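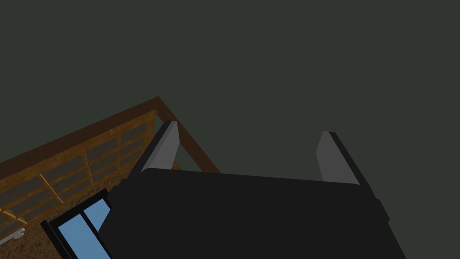

Gripper view, simulated kitchen run, fingers open and nothing in them. The cabinet-looking thing is at left.

From: Vilhjálmur Overgaard
To: home-robots list
Date: 2023-04-01
Subject: Re: Re: can it put the dishes away yet

Cao wrote:
> My sister wants to know if she should hold off on replacing her
> dishwasher, on the theory that a robot will be washing up by hand
> before the new one is paid off. I told her I'd ask the list. You
> all keep posting success rates and I never know what they mean
> for a person with a sink. Also, is the simulator stuff worth
> anything, or is it a video game with a grant attached?

Cao,

Tell your sister to buy the dishwasher. Get the one with the quiet motor.

For the longer answer, I spent October and a fair bit of the winter on one chore in the Stiruvov kitchen set: go to a cabinet, open the door, stop. No dishes. We dropped the dishes early on, and morale improved. Over 417 tries in simulation the arm got the door open on nearly 30 percent of them, and I count "open" generously. If a cat could get a paw in, I wrote it down as open.

The picture up top is the sort of thing I look at all day. You get two gray fingers, a lot of black gripper body, and whatever sliver of the furniture is left over. The dark area behind has no detail in it whatsoever, so if the arm is pointed a little wrong, the software has very little to go on except a corner of wood trim and a hunch. I've started to feel for it. I'm like that looking for the light switch in a hotel.

As for the video game question, yes, partly. Simulated doors have no grease on them. They don't swell up in wet weather and they have never been hung by my brother-in-law. On the other hand a simulated door can be yanked at all night long and I don't have to buy another one, and the Fuvatley people, who work on a real kitchen, are on their second set of hinges and have stopped returning my calls about the first.

What does work, as far as I can see, is dull stuff in places built for it. The Mamalham shop has an arm moving the same part from the same tray to the same fixture, and it's fine at it. Shift the tray a couple of inches and someone has to come over. Your sister's kitchen is all shifted trays.

If anyone else has door numbers, please post them, and say what you counted as open. I'd also like to hear from whoever was trying drawers last fall. Did you pull straight back, or let the wrist go a bit loose? Mine jams either way.

Vilhjálmur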